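We use cookies to remember your settings. Accept | Manage preferences

Progress report to Cluretgate: Danladi AI literacy program
March 11, 2025
By Dorota Michalski, program lead

Quick one, full financials coming separately from Leonidas.

Where we're at. Danladi runs workplace sessions on AI tools for people who didn't ask for them: payroll, dispatch, front counter, a few team leaders. Target in the agreement was 90 people through the full course by end of this stage. We're at 62. Behind, yes. January was a write-off, half the employers still on leave and two rosters changed on us after we'd booked. Bookings since then are healthier and I expect to catch up, but not by the next milestone. Would like to talk about moving that date.

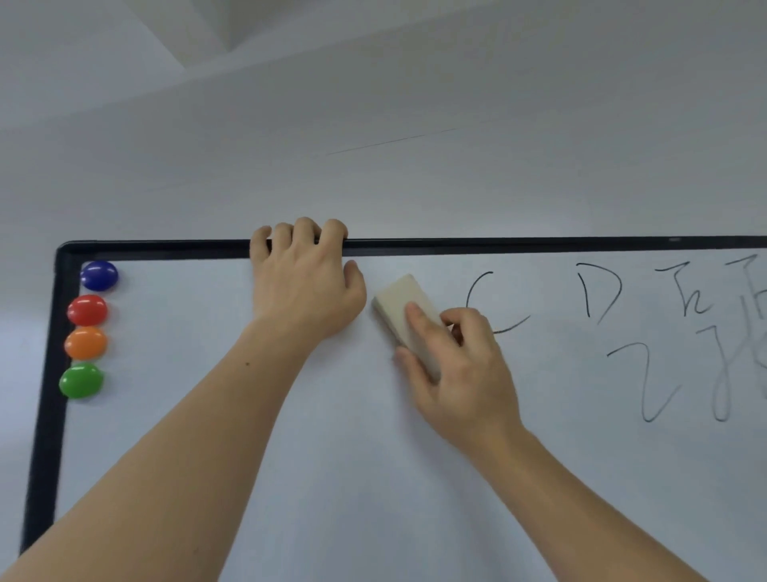 Hands on the whiteboard.

Content. Five modules as per the agreement, all written, four in use. Module five (automation and your job) is being redone. First version was too much forecasting and not enough about what people can do when a task gets handed to software. Participants said so pretty bluntly on the feedback forms. New version starts from their own position description, they mark up which bits are already part-automated and we go from there. Leonidas Tzavaras is writing it, draft is with two employers for comment.

What people ask. Mostly not about robots or the end of the world. Mostly: can my boss see what I type in, who cops it if the tool gets a number wrong, do I have to use it. We've pulled these into a plain-language sheet, happy to send.

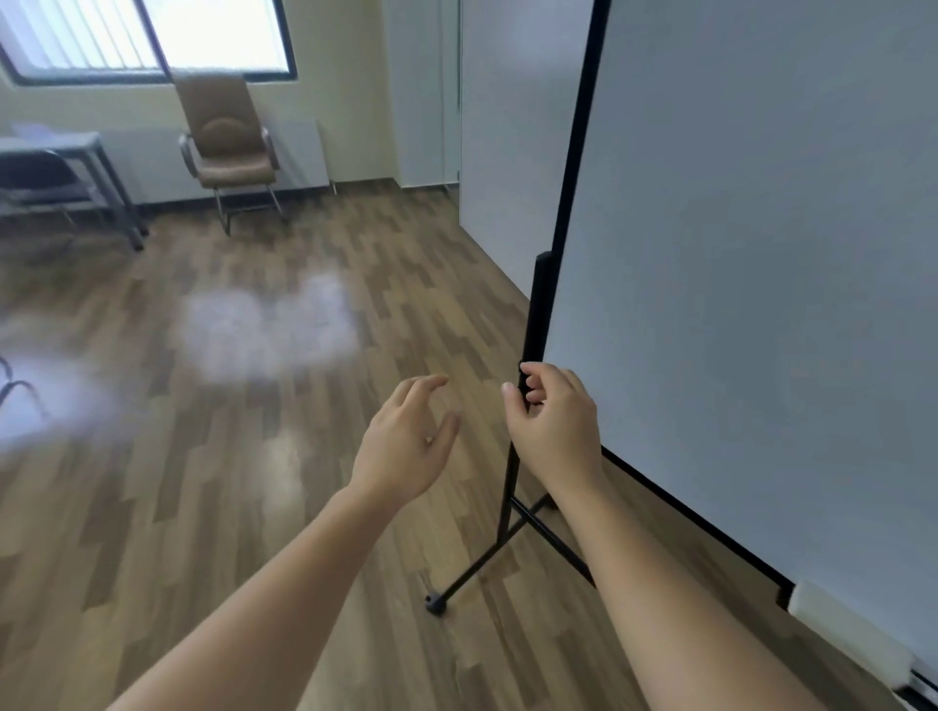
Photo: Danladi program

Vornier. The practice chatbot we licenced from them is OK for the drafting exercises, poor on anything with Australian award rates or leave. Makes things up confidently. Good teaching material as it happens, but we can't leave people alone with it. Raised with Vornier, no fix date yet. If nothing by next report we'll look at Gulano, who have quoted but want a longer contract than the grant covers.

Risks
- Employers pulling staff out halfway. Has happened at one site, attendence there is patchy.
- Only two trainers. If either is crook we cancel.
- Module five late.

Spend. Under on travel, over on room hire. Net slightly under. No variation requested at this stage apart from the date.

Need from you: an answer on the milestone date, and whether the sheet can go out with your logo on it. Also who do we send the evaluation data to now, the old address bounces.

Dorota

Contact Danladi | Privacy | © 2025 Danladi | Back to top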